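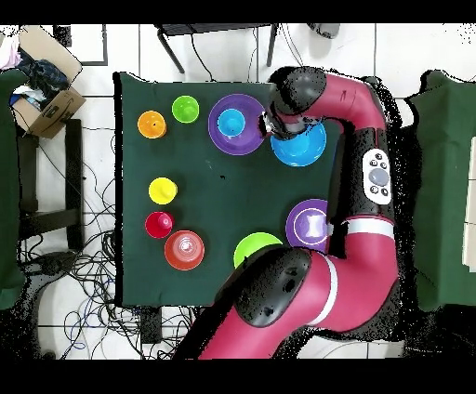 Wanted: People Who Eat Lunch, for a Study of People Who Eat Lunch

The Onyeka Shared Meals Project is looking for 50 adults who eat at work, at school, or in a parked car, and who are willing to write down what happened. You don't need to eat well. The last group we recruited for ate very well on paper for four days and then collapsed into vending machine crackers, and we learned a great deal more from the crackers.

What we want to know

We are interested in how people decide when to stop for lunch, who they eat it with, and what makes them skip it. There is plenty written on what ought to be in a lunch. There is less on the meeting that starts at 11:45 and is described by its organizer as "quick." If you have been in that meeting, we would like to hear from you. If you are the organizer, we would also like to hear from you, in a separate room.

What you would do

You keep a lunch diary for 4 weeks in October. Each entry takes a few minutes. You write down the time you meant to eat, the time you ate, where you sat, and who else was there. There is a box for "other," which past participants have used to complain about microwaves. Please go on doing so.
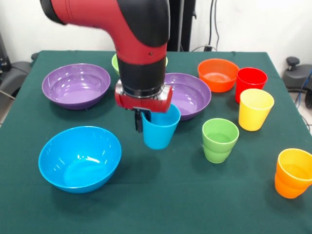

You also come to 3 group lunches at our rooms on the second floor of the Enus Building, above the dry cleaner. These last an hour and a half. Food is served family style, meaning the bowls go around the table and somebody has to take the last dumpling. How that gets settled is of real interest to us, so please don't feel you have to be polite on our account.

At the end there is an interview, by phone or in person, with Huguette Dhillon or Ibrahim Olatunji. Huguette's run long. Ibrahim's run longer.

Who can take part

You must be 18 or over and eat lunch away from home at least three times a week. Night workers are very welcome, and your 2 a.m. sandwich counts as lunch for our purposes. People with food allergies can join the diary part and may bring their own food to the group meals. We can't take anyone who has worked for us, lives with someone who works for us, or has strong professional opinions about seating plans.

What you get

$80 on a store card, paid when you hand in the diary. Three free lunches. Bus fare, if you keep the receipt, which in our experience you won't. We can't validate parking. We have asked.

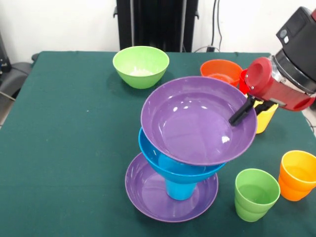 Purple plate, blue cup, and a blue bowl at a tilt, with a purple bowl held above them.

About your diary

Your name comes off the diary before anyone reads it, and so do the names of your coworkers, including the one who reheats fish. You can drop out whenever you like without giving a reason. We do not share anything with your employer. Several employers have asked us how their break rooms are doing, and we have told them to go and sit in one.

How to apply

Pick up a form at the front desk of the Enus Building or call and ask for one by mail. The form has one page. Question six asks you to describe yesterday's lunch in your own words, and "fine" is accepted, though we will sigh. We answer everyone, including the people we can't use.

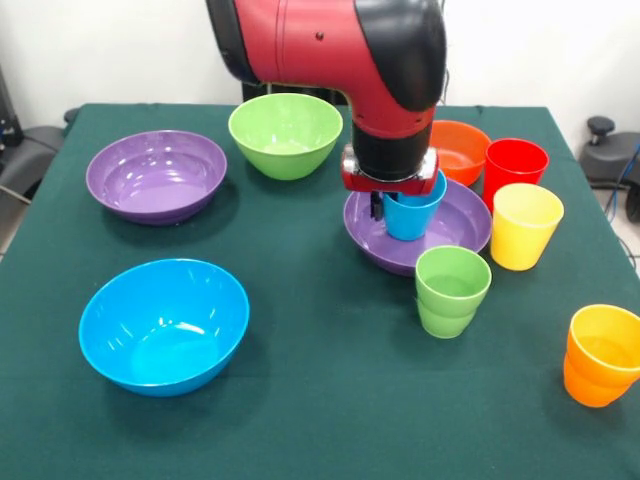
Posted by Octavio Navarrete, Participant Coordinator
9 May 2024

A few things people have already called to ask. Yes, soup is lunch. A smoothie is lunch if you sat down for it. Coffee is not lunch, but write it down anyway and put the time next to it. Couples may both apply, but you will be put at different tables. If you miss a day in the diary, leave it blank, and please don't make one up on the bus, as we can usually tell from the handwriting.

Group lunches are at noon or at 1:15, and you can mark which you prefer on the back of the form.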